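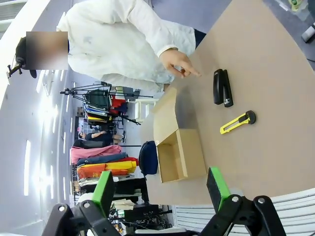

A stapler, a utility knife and an open cardboard box on a table at Eltalov's Brirkness office.

BRIRKNESS — Eltalov, the label and packaging firm that has occupied the same two floors on Prerkow Street longer than most of its employees can remember, will move across the river in September. First it has to find out what it owns.

The answer, as of the most recent version of the list, is 3646 items, and that is before anybody has opened the closet behind the proofing room.

The firm began sorting its supplies last month, one table at a time. Staff bring out whatever has collected in their drawers, set it down, and decide in front of at least one colleague whether each thing is going in a box, going to someone else or going away for good. The colleague is a requirement. An earlier attempt, in which people were trusted to sort their own desks in private, produced one bag of dried-out markers and a great deal of confidence.

"Everyone said they were finished by lunch," said office manager Annunziata Bassi, who is running the second attempt. "I opened a drawer at random and there was a phone charger in it for a phone with an antenna."

The new building has less storage than the old one. Management has described this as an opportunity. Each department gets up to five boxes for small equipment, all of them the same size, and what doesn't fit doesn't go. Furniture, samples and anything with a motor are on a separate list, kept by someone else, and Bassi would like people to stop asking her about it.

Staplers have proved to be the hardest category. Eltalov makes cardboard sleeves and hang tags, and for years it stapled a good many of them by hand. It no longer does. The staplers stayed on, migrating from the work floor to accounts to the front desk, and from there into the sort of drawer that needs a hip to close it.

Under the rules posted by the coffee machine, a stapler may travel if it works, if somebody is willing to put their name on it, and if that person doesn't already have one. The third condition has caused most of the trouble.

"I have a stapler for regular things and a stapler for thick things," said Kha Tôn, who handles customer samples. "I was told to choose. I'd like it on the record that I was told to choose."

Tôn chose the thick one. The other was entered on the list as available and claimed by the shipping department before the end of the afternoon, to what Tôn called suspiciously little discussion.

Utility knives have their own page. They are needed, since the firm spends much of its day cutting cardboard open, cutting it up or cutting it to size, and they are also what the movers most want to hear about. The moving contractor, Tsuji, has asked that every blade be retracted and that all knives be packed together in marked boxes, not slipped in among the envelopes where somebody can meet one unexpectedly.

Shinji Tsuji, whose family owns the company, said the request came from experience but declined to expand on the experience.

"Slide it back, put it with the other knives, write KNIVES on the outside," he said. "People write MISC. I have unpacked a lot of MISC."

His crew will not accept a box marked MISC from Eltalov. It will also not accept STUFF, DESK or, following a conversation with the marketing department, TREASURES.

A company that makes packaging might be expected to have plenty of boxes, and Eltalov does. Few of them turned out to be any use. The stockroom holds cartons for lipstick, cartons for light bulbs and a long run of very handsome sleeves for a brand of cracker that changed its shape. Plain corrugated boxes that will take a stapler, a hole punch and a tape dispenser without splitting had to be bought in. The order was for 500, from a competitor.

"It was the best price," said Oluwaseun Bako, the firm's purchasing lead. "They were very nice about it. They included a catalog."

Bako has also been asked to approve replacements for things that people threw out during the first clear-out and have since discovered they use. The requests so far include scissors, a paper trimmer and a desk lamp that its former owner had described on the disposal sheet as "ugly, unloved." The lamp was recovered from the loading dock. Its former owner has it back and is said to be angling for a better description.

Anything left over after the boxes are full will be laid out on the ground floor for the neighbors. The Prerkow Street print studio has already asked for first look at the cutting mats, and the after-school art room at the end of the block has put in for paper, tape, rulers and anything that makes a hole. Knives are excluded from the giveaway, as are any staplers whose ownership is still in dispute.

Renji Koyama, who has worked at Eltalov's front desk through two earlier reorganizations, said he was taking a calm view. His own drawer took less than an hour to sort. It yielded rubber bands, a set of keys to a cabinet that left the building years ago and a birthday card signed by the whole office but never handed over.

"It was for a man named on the card as Big Al," Koyama said. "We're looking into it."

The keys are on the list, under Keys, Other. Koyama had argued for throwing them away and was outvoted by people who felt that the moment you throw away keys is the moment the cabinet comes back.

Bassi expects the drawers on the upper floor to be finished by the end of the month, with the proofing room to follow. She has budgeted 3 days for the closet behind it and admits the number was a guess. The door opens inward, and there is something leaning on it from the other side.

Neighbors who want to see the leftovers can stop in at the Prerkow Street entrance once the notice goes up in the window, from 3 p.m. until the tables are clear. Bring a bag. Eltalov regrets that it cannot spare any boxes.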